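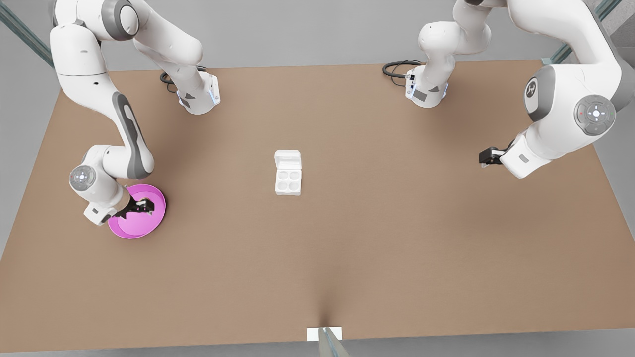
Page last updated: April, 4:40 p.m.

GULTTON POLICE RETURN 29 STOLEN BICYCLE SEATS, WOULD LIKE THE REST CLAIMED

GULTTON - The Gultton Police Department has arrested a man in connection with a run of bicycle seat thefts near the Nyamweya Street rail station. Officers recovered 136 seats from a rented storage unit. The bicycles they came from were left where they stood, and their owners rode home standing up or took the bus.

The suspect, a 30-year-old Gultton resident, was stopped shortly before 6 a.m. on the station's north stairs. He was carrying a gym bag containing 4 seats and a hex wrench. He told officers he was on his way to the gym. The gym on Nyamweya Street closed last year.

He faces charges of petit larceny and possession of stolen property. The charges are allegations, and he is presumed innocent unless proven guilty.

"We have had reports of this since winter, and people were a little embarrassed to make them," said Lt. Obadia Gachanja of the property crimes unit. "Please make them anyway. A seat is property. Some of these cost more than my first car, which I would also have reported."

So far 29 seats have gone back to their owners. Claimants should bring a photo of the bicycle, a receipt, or a convincing description. "Black" has been tried many times and will no longer be accepted by itself.

Arben Berisha, manager of the Zirnorik bike shop across from the station, has offered to refit recovered seats at no charge. "I sold a lot of replacements this spring," Berisha said. "I figure I owe the neighborhood some bolts."

Seats may be claimed at the property window on Clarex Avenue from 9 a.m. to 3 p.m. Use the side entrance. Anyone with information about the thefts is asked to call the property crimes unit through the department's non-emergency line. Callers may remain anonymous.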